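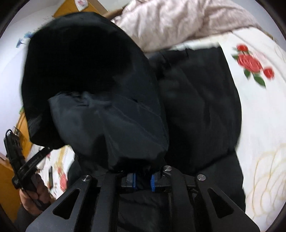

## April, bench notes, dark cloth

Started at 9:40 with the folding task again, two hand grippers, dark garments only. The plan for the month was 780 good demos across light and dark clothing. Light is done. Dark is where I live now.

Demos kept this morning: 42. I'm not writing down how many I threw out, and the log has it anyway if someone from Brurnance wants to be cruel.

### What went wrong first

Black on black. The pads are blue, thank goodness, so the policy at least has a chance of knowing where its own fingertips are. Everything past them is a rumor. When I lift one side of a garment and let it fold back over, the inside of the flap goes to a flat dark patch with no wrinkles or seams to hold on to. I checked exposure on the wrist view and raised it two steps. That brought back the creases in the cloth and blew out the white sheet, so I came back down one. Left it there. Anyone who changes it mid-batch owes me the whole batch.

Fionnuala Nic Giolla stopped by and asked why I don't put a lamp on it. I did put a lamp on it. The lamp gave me a lovely moving shadow of both grippers, and replay on the arm looked like it was trying to pick up the shadow. Lamp is back on the shelf.

### Grip notes

- Pinch the hem, two layers at most. With three or more the jaws don't close far enough and the width reading looks like a miss, so the filter tosses the episode.
- Come in low and nearly flat to the bed. Coming in from above pushes a dent into the mattress and the cloth slides away into it. A table wouldn't do this. We are not training on a table, as I keep being reminded.
- Pause for a beat after closing. My natural speed is "person who wants lunch" and the arm can't track it.
- Don't let the second gripper hover with nothing to do. The policy copies the hovering. We have a model from last month that hovers beautifully.
- Both hands should let go at about the same moment at the end of a fold. If one hangs on, the corner comes back with it.

### Tracking

Lost pose on the left unit a few times, always when it was down close to the cloth and most of its view was black. Patterned bedding helps a lot. The flowers give the tracker plenty to chew on, so the loud sheet stays no matter what anyone says about taste. I tried a plain one for the sake of science and gave up inside ten minutes.

Galanis sent over a new build of the pose cleanup script, which is supposed to bridge short gaps. Ran it on yesterday's batch. It bridged them, and in one episode it bridged the gripper straight through the bed and out again. Wrote back with the file attached and no comment. I think the file speaks for itself.

### Labels

I've been tagging each demo with the starting state: flat, half folded, heap. Heap is underrepresented because heap is annoying. Rarnura wants equal thirds. I said fine, and then did another run of flat ones, so that's on me for the afternoon.

Also splitting "lift" and "fold over" into separate segments from now on. They were one segment before, and the boundary between them is where most of the replay failures sit. The old episodes will need relabeling — over 2,000 of them — and I'd like it noted that I raised this in February.

### After lunch

Heaps. Slow going. The first job with a heap is finding an edge, and with black cloth I can find it by feel and the camera can't, so I was making moves that make no sense from the video. Had to start spreading the cloth a little with one gripper before committing to a pinch with the other. It adds a few seconds per demo and looks fussy, but the replays are better, at least the handful I tried.

Right trigger is getting sticky. Cleaned lint out of it. If it comes back, swap the spring; spares are in the Kullevura box under the cable ties.

To do:

- [ ] more heaps
- [ ] send Galanis the trigger offsets for both units
- [ ] rerun the filter with the wider jaw threshold and see what it rescues
- [ ] charge the left unit tonight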